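Reviewed 2/7/18

# Zarby Bedham height-adjustable desk: five months in

I bought the Bedham in January to replace a kitchen table I'd been working at for years. It cost $396 delivered, and the optional cable tray was extra. Zarby sells it in two sizes and I took the smaller one.

**Assembly**

It arrived in two cartons. The heavier one is the frame, and you'll want a second person to get it up any stairs. Davoud Naseri next door took the other end of mine. The instructions are a single folded sheet with small drawings. Step six shows the crossbar the wrong way round, so go by the stickers on the metal instead. There were 14 bolts in the bag, all the same length, and the supplied Allen key is soft. Use your own if you have one. The whole job took me an afternoon, including a break for lunch.

**Height and movement**

The lowest setting is 78 cm by my tape measure. That's too high. I'm 168 cm and need a footrest to sit at it properly, and my partner, who is shorter, has given up on it altogether. If you mostly plan to stand, it won't matter. The crank is smooth and turns easily with a monitor on top, but it sticks out at knee level on the right-hand side. It folds in if you remember to fold it. 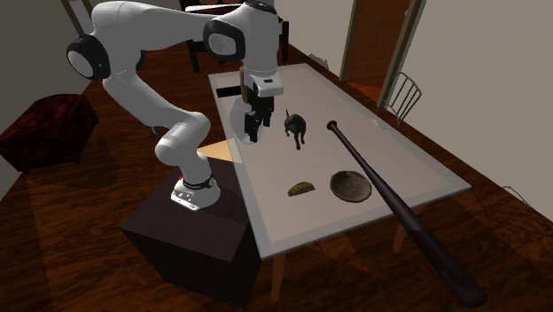 *White robot arm over a pale rectangular tabletop (computer render).*

**The top**

The surface is a matte white laminate. Tea wipes off. Biro doesn't, or not completely -- I have a faint blue line near the front that has survived metho and a melamine sponge. The edging is well stuck down and hasn't lifted, even on the side that gets the arvo sun. The corners are square and fairly sharp, so think about that if you've got small kids.

There's some wobble at full height. Typing is fine, but a full glass of water shows ripples. At sitting height I can't feel any movement.

**Service**

One foot was missing its levelling screw. I rang Zarby and spoke to Natalie Rowbotham, who posted a replacement the same week without asking for photos. The warranty covers the frame but excludes the top.

**Compared with the Zarei**

My brother-in-law Kourosh has the Zarei, which was $241 when he bought it. It goes lower and the crank is at the front. The top is thinner, though, and it has begun to sag under two monitors. For one laptop I'd buy the Zarei. For anything heavier, get the Bedham, and budget for a footrest.

Three and a half stars.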